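Ticket 1935: loop in Rinel export script stops one item early
Product: Kismont scripting module
Status: Closed
Component: loops / range handling

Steps to reproduce: open the Brurnberg project, load a list of 1000 records, run the export with the default batch size. The while loop exits after record 999. No error is written to the log. Same result on a second machine.

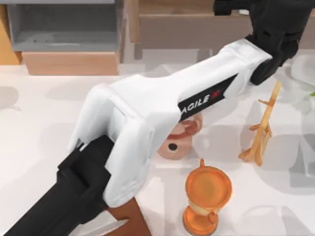
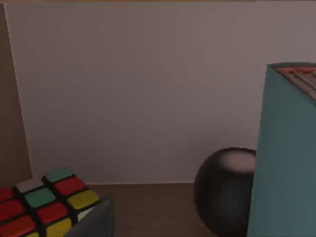

Toom support: Please post the loop condition and the line where the counter is increased. Also state whether the counter starts at 0 or 1. The module accepts both, but the length call always returns the full count.

Counter starts at 1. Condition is "while i < length(records)". The increase is the last line in the loop body.

Toom support: That explains the missing record. With a start value of 1 and a strict less-than, the body never runs for i = 1000. Either change the condition to "i <= length(records)" or start at 0 and read records[i] with zero-based indexing turned on in the script header. Do not mix the two.

Changed to <=. All 1000 records are now exported. New problem: with a list of 11 records and a batch size of 5, the last batch is written twice.

Toom support: Check the flush call after the loop. If it runs without testing whether the buffer is empty, it writes whatever is still in there. Your loop flushes the last batch itself, but the buffer is only cleared at the start of the next pass — and there is no next pass.

Moved the clear to directly after the write and added a test for an empty buffer before the final flush. Output for 11 records: two batches of 5, one batch of 1. No duplicates. Also tested with an empty list and with 5 records, both correct.

Toom support: Confirmed on our side with the same input. A note on clearing the buffer will be added to the loop page in the manual. Closing.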